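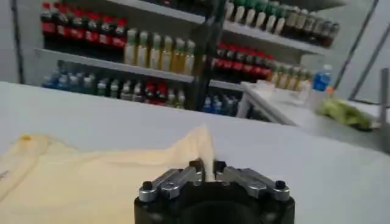
Drullel wrist recording kit

The Drullel is a small camera and mounting set for recording handling tasks from the robot's wrist. It suits teams building up example runs for a learning system, in particular work with cloth and other soft items, where a fixed overhead view loses sight of the fingertips.

With the camera behind the gripper, both fingertip pads stay in view while they close. A fold pinched between them can be seen along with the cloth lying on the table and whatever stands beyond it.

What is in the box

Wrist camera with fitted cable
Clamp ring and 2 spacers
Table marker sheet
Licence for Druklow recording software, one workstation

Recording with Druklow

The operator drives the arm by hand controller and starts and stops each run with a foot switch. Druklow saves the camera picture, joint positions and gripper opening against the same clock. Runs can be tagged as good, poor or discard at the end, or later from the list view. Tags can be changed at any time and the original files are left as they were.

Our own cloth set, Flellovia, was recorded with this kit. It holds 2,697 runs of picking up, folding and laying flat, and is free to download for registered customers.

Details

Cable length: 730 mm
Clamp ring: supplied to fit your arm, please state model when ordering
Power: from the workstation
Delivery: 9 working days

Spare clamp rings and cables are sold separately. For orders of more than one kit, ask for a quotation.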